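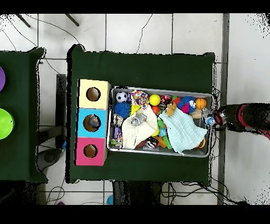 Baldur said the ferry to Sutetti would never wait for a tuba, and he said it while carrying the front half of mine.

It waited! The captain leaned out, saw us galloping down the pier, and blew her horn in what I swear was B flat. I blew right back, all the breath I had left, and every gull in the harbor went up at once.

We had 3 songs and a wedding to get to, 100 guests, and a bride who had written "LOUD, PLEASE" at the bottom of her letter. I loved her already. Baldur unpacked his accordion on the top deck and we ran through the waltz with the wind pulling at the pages, and an old couple by the rail got up and danced it (badly, wonderfully, bumping into the life rings).

"Again," said the woman, when we stopped.

So we played it again, faster, and the island came up green out of the fog.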